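We use cookies to keep this site working. Accept / Manage settings

Reading time: 3 min

Claims workshop notebook – Latard billing review

31st March

Second full day on the Latard files. Started with the box Lies Mertens had already indexed, 484 claims, all outpatient, all sent in by the same billing office. The aim this week is only to see whether the codes match the chart notes. Whether anyone meant to overbill is a matter for counsel and I am keeping it out of the worksheet.

Method is the same as Monday. Pull the claim, pull the note, compare the visit level billed with the time and the history written down. If the note is missing, mark M and move on. If the note is there but thin, mark T and write one line on what is lacking. Please stop writing "upcoded" in the comment column. It is a conclusion and the other side may get to read it one day.

Result by lunch: 108 claims billed at the highest visit level where the note supports a lower one. Most of them fall in one run of weeks and carry the same two paragraphs of history, word for word, with the patient's age changed. In three of them the age was not changed either. I have put those three at the front of the binder.

The Tarnex export is still a problem. It drops the modifier when there are two on a line, so a repeat procedure looks like a plain duplicate. I checked a handful against the paper remittances and the second modifier is there on paper. Anything flagged as a duplicate before today has to be run again.
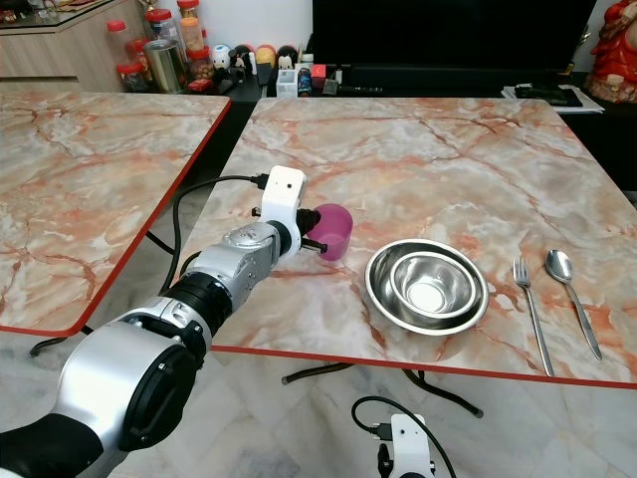 Liesbeth Verhoeven wrote back after lunch that the duplicates should come out of the count altogether until we have a clean export, even if that makes the number smaller. She would sooner defend a low figure than explain a high one, and she wants the paper remittances scanned before anybody touches the binder again.

Fine by me. I took them out and saved the old sheet under a separate name. The amount at issue on the remaining lines averages $676 a claim, before any multiplier. I have not carried that forward to the rest of the files. We agreed no sampling until the statistician has seen the first box.

Van Wijk sent over the consulting agreements, 2 of them, both unsigned. One refers to a fee schedule that is not attached. Asked for it by email, no answer yet. If the payments follow referral volume, it is a kickback question and goes in the other binder – do not mix them with the coding claims.

To do:
– rerun duplicates once Tarnex fixes the export
– chase Van Wijk for signed copies and the fee schedule
– scan remittances, front and back
– ask Lies whether her index counts voided claims
– counsel wants a draft table in May, layout still open

Recent entries
Latard: first look at the index
Ullico: remittance codes that changed meaning
Notes on keeping a clean privilege log
What to do with unsigned agreements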